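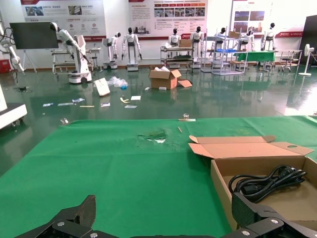
Lutbridge, 20th November

We spent part of the month going through the power cables at the Cumen workshop. Over 700 leads had piled up after two rounds of unpacking, and most had never been sorted. The job is simple enough: take a box, check the connector, coil the lead, put it with its own kind. Packaging goes on the floor while we work and gets cleared at the end.

The cardboard boxes we use are the ones the goods came in. One lead to a box is fine for checking, and it keeps the plug and connector together where they can be looked at. Coils are kept loose – tight ones kink near the plug.

Black power cables, a whole box of them in a tangle. A box like this is slow going. Start with any loop that stands clear of the pile, follow it to the connector, and leave the bundled coils until last.

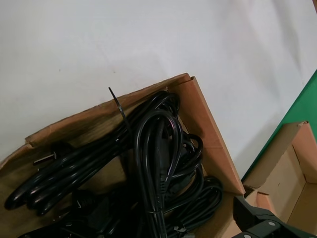
Munther Akl wrote in to say that at Bangash they stopped using zip ties years ago and went over to cloth straps, which can be opened and closed as often as you like. He also asked whether we label at the plug end or the connector end.

We label at the plug end, with a paper tag folded over the lead. Cloth straps are on the list for January. Until then, the ties that are still good stay on, and any lead without one gets a piece of string.

Emptied boxes stay open on the table until the next lead is ready for checking.
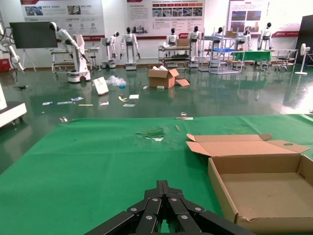
Leads with a damaged plug or a split jacket go to Grirnano for recycling, 3 boxes so far. Foam and plastic bags are kept apart from the cardboard, and the cardboard is flattened last.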